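Building codes should stop treating window area as a stand-in for daylight. The rule in Surnham sets glass as a share of floor area, and it was written for shallow rooms with open sky outside. A deep room facing a brick wall can pass and still need lamps at noon.

In February I checked 1564 permit drawings. Nearly all met the ratio. Only two recorded what stood across the street.

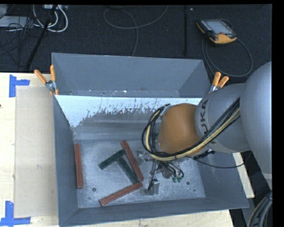 Department of Building Studies

A sky-view measure would fix this — it takes one section drawing and an angle. Waqas Lodhi objects that it adds work for small firms. It does, and the fee schedule should carry that cost.

Related
Stair widths in older housing
Aoife Hegarty on attic vents
The Prydderch survey, part 2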